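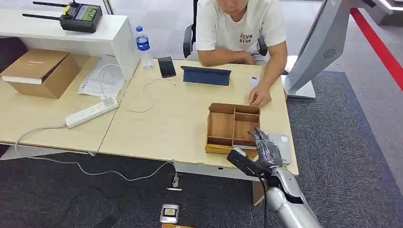 Re: Robot arm at the sorting desk - staff duties

Search the archive Go

2019-05-02

Dear colleagues,

The arm remains on trial at Gikthorpe until December. No post will be lost. Desk staff will sit with it for 3 hours a shift, and grading will be reviewed before Turnex extends the contract.

Niilo Kuusisto wrote:
> Who fills the compartment box when the arm
> stops - the sitter, or the next shift?

The sitter does, and the time is to be logged as ordinary work.

Personnel Office

We use cookies to remember your list settings. Accept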